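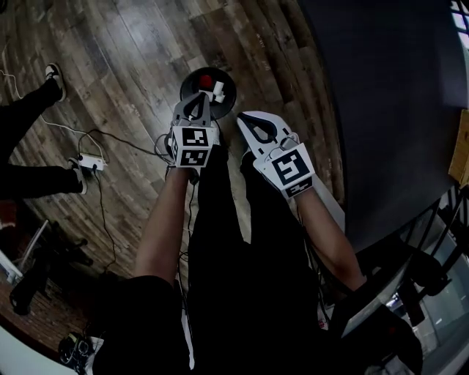
I want to write in favour of a floor on which you can see the cables.

My opinion is not a popular one in Clovden, where I work. In our building on the Rezende side of the town, the rooms are shared between several small firms, and each February the owners send a paper asking us what we would like to improve. Every year the most frequent answer is the same: hide the cables. People want channels under the planks, little brass doors in the floor, tables with sockets inside. Last time one firm, Skaltus, offered to pay 500 pounds towards it, and I was the only person who wrote "please leave it as it is".

I grew up in a house where everything electrical was hidden, and my father was very proud of this. When the lamp in the corridor stopped working, he had to take away a bookcase and a piece of the skirting board before he could look for the fault. The lamp was not repaired for 2 years. We walked in the dark with one hand on the wall, and the visitors said how tidy the house was.

A power strip lying on the floor has no elegance, I admit it. But I can see where it is, and I can see what goes into it. If it is white and the planks are gray and brown, my eyes find it before my shoe does. A black cable on the same planks is less easy, and for this I would accept a strip of yellow tape or one of those rubber covers. What I don't accept is the idea that a room is in order only when it looks as if nothing happens in it.

My colleague Alcides Toledo disagrees with me strongly. He says that a cable across a floor is an invitation to a broken wrist, and that office chairs make it worse, as their wheels climb over the cable and slowly damage it. On the chairs he is right. A chair with wheels and a loose cable should not live in the same corner, and I have moved mine more than once after he spoke to me. He also says that a wood-patterned floor was chosen to give some warmth to the room, so why should we cover it with wires? To this I answer that a floor is for standing on, and people who stand and work need electricity close to them.

Neusa Damasceno, who had my desk before me, left a habit that I have kept. In the evening she walked once through the room and followed each cable with her eyes, from the wall to its end. If a cable ended in nothing, she rolled it and put it in the drawer. She did not need a plan of the installation or a specialist from Plernham. It took her less time than washing the cups. I do it also, and I often find a charger left in the strip by somebody who has gone home. If all this were under the floor I would not find it.

There is one more thing, which is perhaps only my character. When I enter a room with its cables and equipment in plain view, I understand quickly what kind of work is done there and where I should not put my feet. In a perfectly clean room I stand near the door and I am afraid to ask where I can connect my computer. I have visited such an office, very beautiful, and I worked there until my battery was empty and then I said that I had another appointment.

The owners have told us that the question will be on the paper again next February. I will write the same answer as before, and I will add the request for the yellow tape, so that Alcides has something from it too.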